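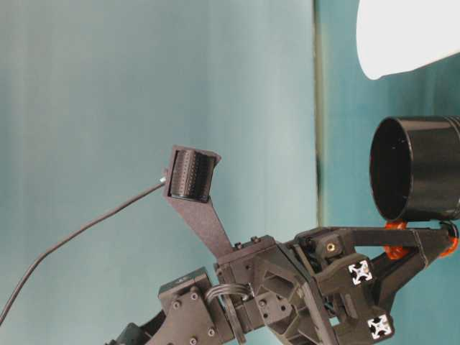 Photo: Emilian Dinu

Buy the motors and print the rest. I have held this position through 2 rebuilds of the arm at the Urnier workshop, and the usual objection is stiffness. Printed brackets flex. They do, and a diagonal truss between wrist and gripper costs little more than print time.

The fingertips matter more. Ours are orange, ridged and translucent, and they close on a cup without a force sensor. Uldis Siliņa would machine the fingers from aluminum. I would keep metal to the extrusion and the threaded inserts — plastic threads strip, and a brass insert survives repeated disassembly.

Cable routing remains the weak point. Any home builder should settle it before printing the first plate. We settled it in December, after the third one.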